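Friday, Lisholm flat, bedroom. Quilted piece on the blue cat blanket, two hand-held units.

Fault: jaw opening on unit B stops updating while the jaws are still moving. First noticed at 10:40, when Higinio was watching the live trace on the laptop. The line went flat at a half-open value and stayed there through a full close and release. No warning from the logger. Status light stayed normal. He called it out and we stopped.

Ran the check script over everything recorded this morning. 121 takes in the folder. 4 have a flat section in the opening channel of unit B that doesn't match the video. Unit A is clean throughout. The longest flat section is 2,485 samples, and for all of it the pose data and the images carry on normally, so the logger had no reason to complain. It only looks for missing samples. It doesn't look for repeated ones. The sensor board was sending the last good value over and over with fresh timestamps.

Marked the four as bad and moved them out of the upload folder. Did not delete. Ximena S. wants the raw files for the Kevard board people.

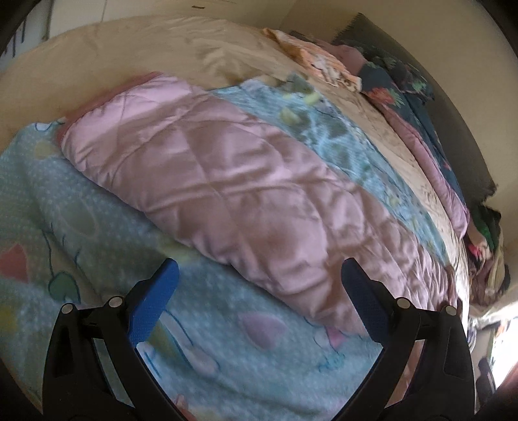 First suspect was the cloth. Quilted fabric is thick enough to push the fingers sideways when you take a full fold, and we had a similar complaint in August with a heavy towel. Tried to provoke it: ten hard grips on the quilting, ten on the blanket alone, ten with empty jaws. No fault in any of them. Side load by hand at the fingertip, both directions, no fault either. So probably not the linkage. All pivot screws checked with the driver, none loose.

Second suspect was the cable between the opening sensor and the main board. Held the unit still with the jaws closed and moved the cable where it comes out of the housing. Nothing. Repeated with the wrist turned fully inwards, as you do when reaching across to the far side of the bed, and opened and closed the jaws while holding it there. Trace froze on the third attempt. Turned the wrist back, trace still frozen. It only came back after a power cycle.

That last point matters more than the cable. A bad contact for an instant is enough to hang the sensor read, and then it stays hung until someone restarts the unit. Going by the timestamps, all four bad takes sit between two restarts, which fits.

Opened the housing at 11:30. Connector is seated but has no strain relief, and the cable is 18 mm shorter than the one in unit A (measured both, outside the housing). With the wrist turned in, the slack is all used up. I would guess it was recut at Jundton when the board was swapped, but there is no note of it on the repair sheet. Tiburcio to ask.

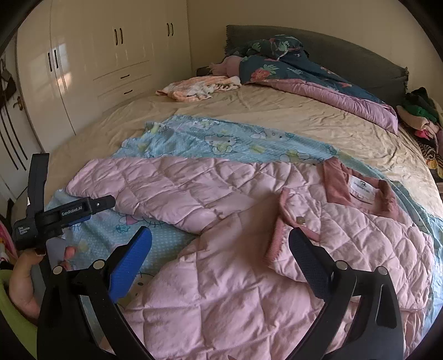
Fitted a spare cable of the right length with a small tie at the exit. Repeated the wrist-in test with the jaws cycling for five minutes. No freeze. I don't regard this as proof, as the original fault was hard to bring on to begin with.

Changes for the rest of the session:

Logger now raises an alarm if the opening value is exactly the same for two seconds while the jaws are not at either end stop. Real readings always have some noise in the last digit, so an exact repeat is suspicious. Higinio wrote it over lunch. It false-alarmed once on unit A during startup - he has added a delay.

Power cycle both units every time we change the layout on the bed.

Check script to be run before upload, on site. Today it was luck that someone was looking at the laptop.

Still open:

The sensor read needs a timeout and a proper error code. That is a firmware job and not ours. Ticket raised, with the four takes and my wrist-in test steps attached.

Earlier sessions with unit B need the same check. The board swap was before all of the kitchen recordings, so those could be affected too. Dexter has the disk.

Old cable is in a labelled bag in the grey toolbox. Please don't reuse it.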